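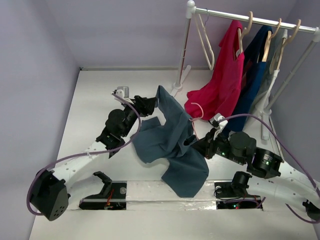
Two arms, one teal-gray garment and a pale pink hanger, with the rack waiting behind them.

Can a robot hang up my laundry yet? Larent wants to know too

17 November 2020

I hate hanging up clothes. I'll wash them, I'll dry them, I'll even match the socks if there's something good on TV, but the hanger part gets me every time. So when Larent opened its doors for a morning to show how its chore project is coming along, I was in the car before I'd finished my coffee!

The project is called Flistatent, and it has been running since August. The idea is simple enough to explain to a kid: two arms, a table, a small rack, and a piece of clothing that has to go from the table to the rack by way of a hanger. I could teach my nephew that in a minute (getting him to do it is a different story). For a pair of grippers it's a long list of small problems. Cloth flops. It folds over on itself and hides its own neckline, and every time you let go of it and pick it up again it has a new shape.

The team has logged 3,084 tries so far, and by their count 2,611 of them ended with the clothes on the hanger and the hanger on the rod. I thought that sounded pretty great. Then I asked how long one takes, and the answer was 400 seconds on a bad day and 60 on a very good one. I timed myself at home that night with a wrinkled shirt and I'm not going to print the number, but I won.

What surprised me was how much of the work is just finding the right bit of fabric to grab. One gripper lifts the cloth into a little peak while the other deals with the side nearest the hanger, and you find yourself leaning in and silently rooting for the thing - left a bit, left a bit, no, the other left. I did the same with my first washing machine, so maybe that's just me.

The shop-floor side is where the money might come from. Schnyder, a clothing chain with a stockroom out by Skollovier, has asked for a trial of the same setup on new stock. New clothes come flat and in known sizes, so Larent figures they'll be easier than whatever is balled up at the bottom of my basket. Buttons are off the list for now, and so are straps and anything with a hood.

Home use is a lot further away. I asked for a year and got a smile and an offer of more coffee. There's the price, there's the space it takes up, and you'd still have to carry the hangers to the closet yourself. I'd put up with that, for the record. The Schnyder trial gets going once the stockroom has cleared a corner for it, and I've already asked if I can come and watch.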